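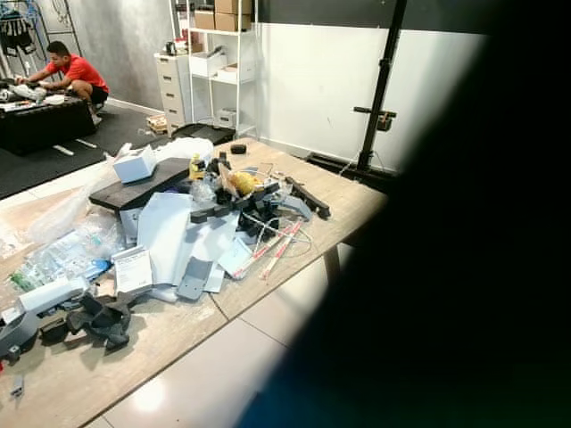
Most benches don't need more storage. They need an hour of sorting and a few rules that hold up on a busy week. These are the ones in use at the Tutthorpe workshop, written down after the last big clear-out.

## Start with the packaging

Packaging takes up more space than tools do. Deal with it first and the rest of the job looks smaller.

- Flatten cardboard the day it comes in. Slit the tape on the bottom, fold it down, and stand it on edge behind the door.
- Keep small boxes only if they have a lid that closes and you have a use for them this month.
- Foam inserts are worth saving for one kind of thing: a tool or instrument you may have to mail back. Write the name of the tool on the foam with a paint marker. Unlabeled foam goes in the trash.
- Paper that comes crumpled in a box can be used under glue jobs and oil changes. One grocery bag full is enough.
- Stuff plastic bags into a single bag and hang it from a hook. When it's full, take it to the store drop-off if yours has one.

Before you throw out any box, run your hand along the bottom and under the flaps. Spare screws, hex keys and rubber feet get lost this way, and the maker may not sell them separately.

## Instruction sheets

Punch them and put them in a binder. Write the purchase date and the store on the first page and staple the receipt behind it (photocopy it first if it's thermal paper, as those fade). If the sheet comes in several languages, cut out the one you read and recycle the others.

Appliances in the kitchen get their own binder. It doesn't help to have the dishwasher manual out in the garage.

## Cables

Coil cables loosely, in loops as wide as your hand or bigger. Winding them tight around a charger strains the wire right where it leaves the plug. A strip of hook-and-loop tape holds better than a rubber band, which dries out and sticks.

Tag both ends of anything longer than your arm. Masking tape folded over on itself works fine. A charger with no tag and no known owner goes in a shoebox marked with the date. If it hasn't been asked for by the following May, take it to electronics recycling.

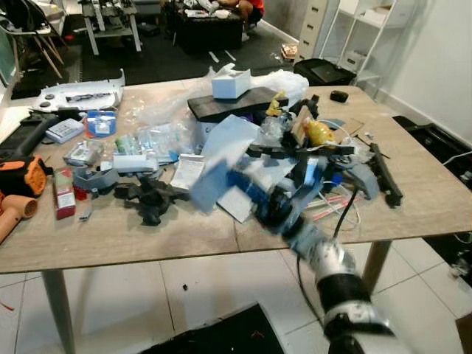 Extension cords are a separate matter. Check the plug and the full length for cracks every time you put one away, and throw out any that feel sticky or stiff.

## Small parts

Baby food jars are fine for screws, but only up to the point where you have to unscrew four lids to find one size. Shallow trays are faster. We use the Jalik trays with the removable dividers, 94 mm wide, which fit side by side in an ordinary kitchen drawer. Muffin tins do the same job for less money.

Sort by what the part does before you sort by size. Wall anchors, wood screws, machine screws and picture hangers each get a tray. After that, sizes can be mixed and you'll still find what you need.

Anything left over from a kit goes in a zip bag with the kit's name on it. Don't tip it in with the general stock.

## Cleaning the top

Once the surface is bare, brush it and then wipe it with a damp cloth and a drop of dish soap. For dried glue, lay a warm wet rag over it and wait before scraping with a plastic card. Metal scrapers dig into wood.

If an oiled top feels rough, sand it along the grain with 400 grit and wipe on a thin coat of Paisan bench oil. Leave it overnight. Lay oily rags flat outdoors until they're stiff and dry — never bunched up in a bin, where they can heat up and catch fire.

## Keeping it that way

Give each job in progress its own tray with sides. When you have to stop, the whole job lifts off the bench and goes on a shelf. Cafeteria trays work, and so do old baking sheets from the kitchen.

Leave one end of the bench clear as a landing spot for whatever comes through the door, and empty it on trash night.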